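About Pradis

Pradis is a small civic group that helps people in Lumbao County make sense of what's on their local ballot. School bonds, library levies, sales tax questions, the odd charter amendment that runs a page and a half in tiny print – we read all of it, and then we write it up in words you'd use at the dinner table. We love this stuff! We really do, and we'd like you to love it a little too.

How we got going

Blažena Hudec started Pradis after a township road levy that passed by 16 votes. She had spent that whole fall talking with neighbors who couldn't tell from the wording whether a yes would raise their taxes or simply keep them where they were. (It was a renewal. They'd have stayed the same.) So the next time around she typed up a one-page guide, ran off copies at the Galar branch library and left a stack by the front desk. By lunch they were gone, and people were calling to ask where hers was for the mayor's race.

That was 15 years ago. We still do a one-page guide for every measure, and we still leave a stack at Galar, but there are 17 towns and townships on our list now and a good deal more paper to fold.
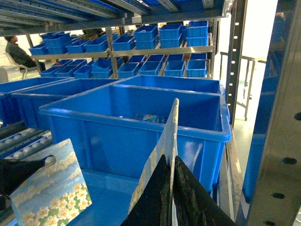 We don't endorse candidates and we don't take sides on ballot questions. What we do is explain what a measure would change, what it would cost the owner of a typical house, who put it on the ballot and what happens if it fails. Each guide goes out to supporters and opponents before we print it, and if either side spots a mistake we fix it. They do spot mistakes, bless them, and our guides are much better for it.

What we do the rest of the year

Elections take up the spring and fall, but there's plenty going on in between. We sit in on county board meetings and post plain notes afterward, usually by the next evening. We run Ballot Basics, a free class for first-time voters and new citizens, and we'll bring it to your church hall, union local, apartment building or high school government class if you can round up at least eight people. The questions at these are wonderful. One group in Jellent kept us an extra hour on how a precinct line gets drawn, and we went home and rewrote the whole handout.

We also keep an archive of past measures with the full wording and the final counts, town by town. If you want to know how your corner of the county voted on the park district merger, just ask – somebody here will be delighted to look it up for you.

Who pays for it

Members, mostly. Dues are small and you can skip them in a lean year. We don't accept money from campaigns, parties or anyone with a measure on the ballot.

Come see us

Our office is upstairs from the hardware store in Jellent, and the door is open most afternoons. New members meet in September, before the fall guides go to print, and it's a great time to jump in. Bring your sample ballot and a pencil.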